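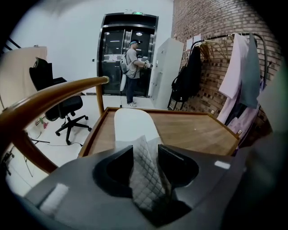

Two weeks with sourdough rye

I have fallen so hard for rye bread! It started in March with a loaf from Pētersons, the little bakery near the Endon stop, and by the time I got home I had eaten the heel plain out of the bag. Dense, sour, a bit of caraway. I went back the next morning and asked what flour they use, and they sold me a sack of Clerkine dark rye right off the shelf.
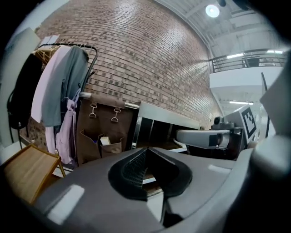 What I've learned so far

Rye dough is paste. You can't knead it, so stop trying (I lost most of an evening to that) and use a wet spatula. My best loaf had 628 grams of flour in it, went into the tin at breakfast and was ready to bake by mid afternoon, when little pinholes had opened all over the top.

Then comes the hard part, waiting! Rye wants 12 hours wrapped in a towel before you cut it. I cut my first one warm and the knife came out covered in glue. The second I left overnight, and wow, what a difference. Thin slices, cold butter, salt, maybe a radish.

Next up is a version with a soaker of old bread and sunflower seeds. The Dutado baking forum has a long thread on it and I've read the whole thing twice. If you bake rye, please tell me how sour you let your starter get, I want to go further.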